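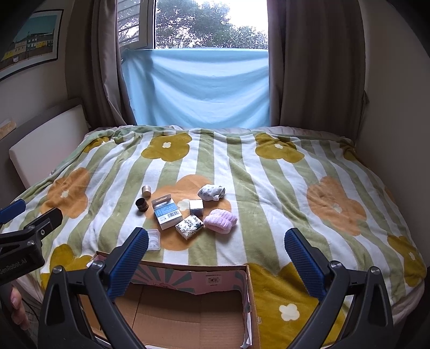 Grasp Target Selection in Clutter

Grasp target selection is the bit of robot software that decides which thing to pick up next. It sits between perception (what's out there and where) and motion planning (how do I get my fingers to it), and it tends to get squeezed by both. I've spent a good chunk of my working life on this one layer, so forgive me if this article leans toward the parts I like!

The usual job goes like so. You have a bunch of small household items lying close together, and somewhere nearby there's a container, say an open cardboard box. The software has to produce an ordered list: pick this first, then this, then that. A target that's easy on its own can be a pain if a carton is lying against it, and a soft thing like a fluffy bundle of fabric follows different rules from a little rigid cube.

Background

Older systems mostly didn't choose at all. They took whatever object the detector was most sure of and went for it. That's still a decent baseline, and I've seen it beat fancier stuff on a good day. The trouble is that detector confidence tells you how sure the network is about what it's looking at, and says very little about whether two fingers will fit around it.

The next wave scored grasps directly. You sample a pile of possible finger placements, score each one, and run the best. My first version of Miseck did exactly this, with 433 candidates per pass, a number I'd love to defend but which came out of a late evening and a slow laptop.

Segmentation on busy surfaces

Before any choosing, you have to separate the objects from whatever is under them. Plain tabletops make this look easy. Bedding doesn't. Take a plush blanket with wavy sage and white stripes and great big orange and olive flowers all over it: every petal has a crisp edge, the white flower centers are compact little blobs, and a segmenter that learned "closed outline on a flat surface means object" will cheerfully hand you a flower to pick up.

Depth helps, up to a point. A flower has no height. But neither does a shallow plastic case, or not much of it, and a translucent one gives depth sensors a hard time anyway. Plush fabric also has its own bumps and sags, so the "ground plane" is more of a suggestion. In Odoi, the segmenter I use now, we fit a soft, bendy surface to the fabric first and look for what sticks up from it. Rocío Villalobos wrote that part, and she also added the color check that catches low items when the height test misses them.

Patterned packaging is the mirror image of the same problem. A small box with a black, green and white botanical print, sitting on a floral blanket, can get split into pieces or melted into the background — I've had both in the same run.

Scoring

Most selectors I know of end up with some blend of these:

Reach. Can the wrist get there without the linkages hitting anything?
Clearance. Is there room on both sides for the pads?
Stability. Will it stay put when one pad touches before the other?
Disturbance. How much will the neighbors move?

Disturbance is the one people skip, and I'd put it second. A tall cylinder next to a tilted cylinder is a tiny domino set. Stotach, our planner, takes a penalty map from the selector so that it can come in from the open side of a group instead of straight across it.

Soft items need their own column. A crumpled cloth has no single best grasp; nearly anywhere works, provided the fingers close on enough of it. We let those float to wherever they're convenient in the order. Eusebio Sotomayor argues they should always go last, on the theory that they pad the bottom of nothing and cover the top of everything. We still disagree on this.

Placement and the box

The selector should know about the destination too. Open boxes are rarely tidy rectangles. Torn cardboard along a rim shows up in the point cloud as fuzz, and the collision checker will either treat it as a wall or ignore it. A printed lining (sunburst rays, for instance) can throw off an edge finder that expects plain brown on the inside. Lurmont, our logging tool, stores the fitted box rim with each pick, and that's where I go first when a drop gets rejected for no clear reason.

Tuning

Start with 11 as the cap on replans per session and adjust from there. I run the cycle budget at 70 milliseconds for selection alone, with segmentation on its own thread. If two targets score within a hair of each other, stick with the previous choice. Flip-flopping between them wastes more time than picking the slightly worse one, and it makes the logs horrible to read.

See also

Bin picking; deformable object manipulation; instance segmentation; next-best-view planning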